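Process notebook, Ceden line 2
Wednesday, start of shift

Changeover again. We have been "reducing changeover time" since before I had reading glasses, and the number on the board still says 135 minutes. The target next to it says 90-something, but somebody's sleeve got to the last digit and we have all agreed, silently, to leave it.

Watched the whole thing this morning with a stopwatch and a clipboard, standing where I could be told I was in the way. Notes as taken:

Last good part off at 6:40. Then a wait for the die cart, which was at the Brakwood cell holding up somebody's coat. 16 minutes of that. The old value stream map has this step down as "transport, negligible." I drew that map.

Bolts next. Seven on the guard, all the same thread, three different heads. Osvaldo Mancuso keeps the right sockets in his shirt pocket and has done for years, so when he's on shift the step is quick and when he isn't the step is a scavenger hunt. Our standard work sheet says "remove guard." It does not mention Osvaldo's shirt. Asked him what he'd change and he said the sheet. Fair.

First article check: measured, walked to the office, signed, walked back. The gauge agreed with itself both times. I would like to move the sign-off to the line. Quality would like me to put this in writing, and I have, in March, and here we are in April.

Things to try, cheapest first:
- Paint a spot for the die cart and take the coat hook to Brakwood. They clearly need one.
- One bolt head for the whole guard. Purchasing wants a minimum order of 200, so we'll be set until the building falls down.
- Pre-stage the next die during the last run. We wrote this down two years ago under the name Mabula, had a kickoff with sandwiches, and then the sandwiches ran out.

Did not get to the root cause session. The five whys from last time ended at why number three with "because it's Cedodley's job," and Cedodley is a supplier, so I don't think that counts as a cause. Starting over with a blank sheet. If you were in the room and remember what why number two was, write it in the margin, my handwriting has gone feral there.

Later, after lunch:

Ran the bolt swap with borrowed hardware on the spare guard, on the bench. Up to 7 minutes saved against this morning, though the spare guard is at waist height and nobody was waiting on me for parts, so I'd knock a good piece off that before showing it upstairs. Will repeat on the machine at the next changeover. Second shift please don't tidy the bolts back into the mixed bin. I know it's a habit. I've labeled the tray in red.

Also, the suggestion box has one suggestion in it, which is to move the suggestion box. Moved it to the other side of the time clock. Closed that action the same day, a personal best.

Still open: cart spot (need paint), sign-off location (need a miracle or the quality manager's good mood), the sheet (me, by end of week).
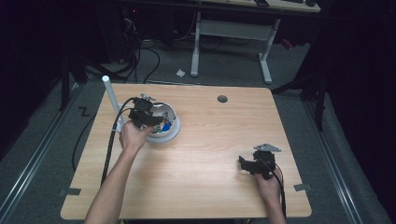

Left gripper up beside the white bowl, small parts inside.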